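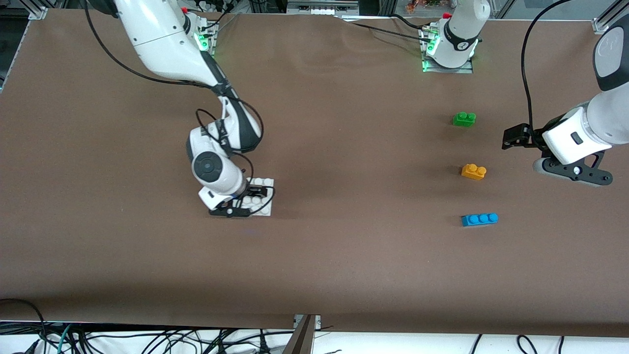 December 6, 2018

Brick build task, second look. Bench notes, mine unless initialed.

Sawsan wants the brick task written up as our standard small assembly. I said I'd spend the morning trying to talk myself into it. Not there yet.

What we're laying out at the moment: one white baseplate, one green two-stud, one orange two-stud, one blue three-stud. All single row. Bricks go studs up on the bare table with room between them, plate off to the side. The stack is supposed to be blue on the plate first, then the two short ones on top of it wherever the card says.

First complaint, and I've made it before: two plus two is four and the blue one has three studs. So one short brick always hangs off the end by a stud if they go side by side on it. The Haddadin write-up that everybody quotes here calls this "a deliberate overhang condition." I think someone ran out of four-stud bricks. An overhanging brick gripping by one stud can swivel, and then we argue over whether a swiveled brick counts as placed. Either we score swivel or we stop building overhangs. I'd stop building overhangs.

Second complaint is color. The card says orange. Sawsan calls it orange. I wrote "yellow" in my sheet twice last week and had to go back and fix it. Under the bench lights it could go either way and I don't trust anyone, me included, to log it the same from one day to the next. Suggest we name bricks by a letter on a piece of tape in the log and drop the color names. Won't help when the card is spoken aloud, I know.

Fit. Pressed each short brick onto the blue one and pulled it off again by hand, 12 times each. By the end green felt looser to me than orange. Felt. I don't have a number for it and I'm not going to pretend I do. The Korov bag claims the bricks hold their grip for 3,378 cycles, a figure so exact that I'd love to see who sat and did them. No test conditions printed anywhere on the bag. We should do our own, even a crude one: hang a cup off the brick, add washers until it lets go, repeat after every 100 presses. If the let-go weight drops by half we retire the brick. If it doesn't I'll apologize to the bag.

The plate is what bothers me most. It isn't fastened down. Push straight down and it's fine. Push down a bit off square, the way anyone does with a brick held at a slant, and the plate walks across the table before the studs catch. Holding it with the other hand works but then
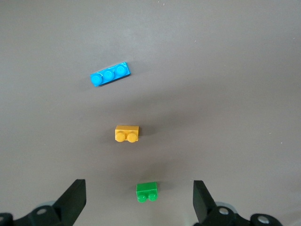 you've made it a two-handed job, and the card says nothing about two hands. Tried a patch of the Nakik rubber mat under the plate. Walks less. It also gives a little, so the click is softer and I can't tell by feel when the brick is home. Tried double-sided tape. Plate stays put, click is good, and getting the plate up again took a putty knife. No.

Starting layout: "loosely spaced, any angle" is what the card says. In practice "any angle" means nearly level, with one brick turned slightly so it looks random. I do it too. If we mean any angle, then somebody has to put one down pointing straight away from the plate now and then, and one on its side. I put the blue on its side once this morning and Sawsan turned it back over as she walked past. Her point is that a fallen brick is a different task. Maybe. I'd like it written on the card, in that case.

Gloss: the bricks are shiny and the table is matte. Fine for seeing edges. The shadows are soft but long enough to confuse the brick outline on one side. Siva diffuser sheet is still in its tube, never hung. It cost us $112 and I argued against buying it, so I suppose I should be the one to hang it and find out.

Checked the studs with a fingernail for burrs. One rough spot on the underside of the spare blue brick, right at the rim. Set that one aside in the tin with the lid.

Where I've landed: the task is okay for a warm-up. As a standard I don't buy it. Too much of the result depends on whether the plate slides and what we agree to call placed.

To do:
swap blue for a four-stud, or drop one short brick
letters on tape for the log
washer test, green and orange, fresh bricks alongside for comparison
something under the plate that grips and doesn't squash (thin cork?)
hang the Siva sheet
ask Sawsan for the first version of the card, the one before "any angle" went in

S.D. — I still want it as the standard. Cork is in the second drawer. And it's orange.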